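Trinduner Releases Suteo 2, Planning and Simulation Software for Robot Arms in Furnished Rooms

February
By Fuseini Tetteh, Trinduner press office

Trinduner today released Suteo 2, a new version of its motion planning and simulation software for robot arms that work in homes, hotels and care facilities. The release is available to all current license holders at no extra charge.

Suteo is used by engineering teams to build a virtual room, place an arm in it and test control code before the code runs on hardware. Version 2 replaces the collision checker, adds a new set of furniture models with working joints, and changes how the planner handles thin parts such as handles, rails and cables.

The earlier collision checker wrapped each object in a small number of simple shapes. That was fast, but it filled in gaps that a gripper needs to enter. The space behind a drawer pull was the most common complaint from customers. Planners would report that no path existed, and engineers had to edit the collision shapes by hand.

"People were spending their mornings fixing drawers," said Kwadwo Odoi, who leads planning development at Trinduner. "The new checker keeps the gap open. If a finger fits behind the bar in the model, the planner will consider it."

Suteo 2 ships with 833 object models, of which 245 have moving parts. Drawers, doors, lids and hinges each carry their own travel limits and friction values, and users can override any of them in a text file. Rooms can be assembled by hand in the editor or generated from a list of rules covering furniture, wall color, lighting and the small items placed on surfaces.

The perception tools have also been updated. Each rendered view can be exported with matching depth and object masks, and the camera can be placed anywhere in the room or attached to any link of the arm. Materials such as polished wood and glazed ceramics now respond to window light, where the first version used a flat shade for most surfaces.

Jusholm, which builds fetch-and-carry systems for assisted living, tested the software before release. Its team ran 152 bedroom layouts through the planner and reported the results to Trinduner each Thursday. Several changes came out of that work, among them a setting that keeps the elbow of the arm away from items on top of a dresser while the wrist is working lower down.

A bedroom scene from the new library has the arm mounted beside a three-drawer chest with long white pulls. A two-handled pot, orange-handled scissors, a tissue box and a carved duck decoy are set out on top, with a dark sculpture at the back corner.

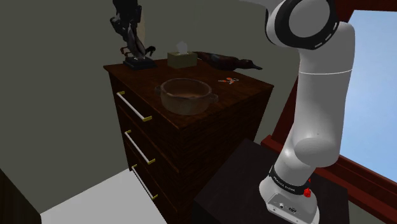 Compatibility and Upgrades

Scenes made in the first version open in Suteo 2 without conversion. Collision shapes that were edited by hand are kept as they are, and users can rebuild them with the new checker one object at a time or for a whole scene. Control scripts need no changes unless they call the old planner directly. Those calls still work in this release and print a warning in the log.

The Mészáros format for robot descriptions is now supported for import and export. Joint limits, link masses and mounting positions are read from the file. Sensor settings are not yet included and must be entered in the editor.

Availability

Suteo 2 can be downloaded from the Trinduner customer portal. New licenses are sold per seat, with a separate rate for teaching labs. Training sessions for existing customers will be held online, and sign-up is through the same portal.

Press questions may be sent to Fuseini Tetteh at the Trinduner press office.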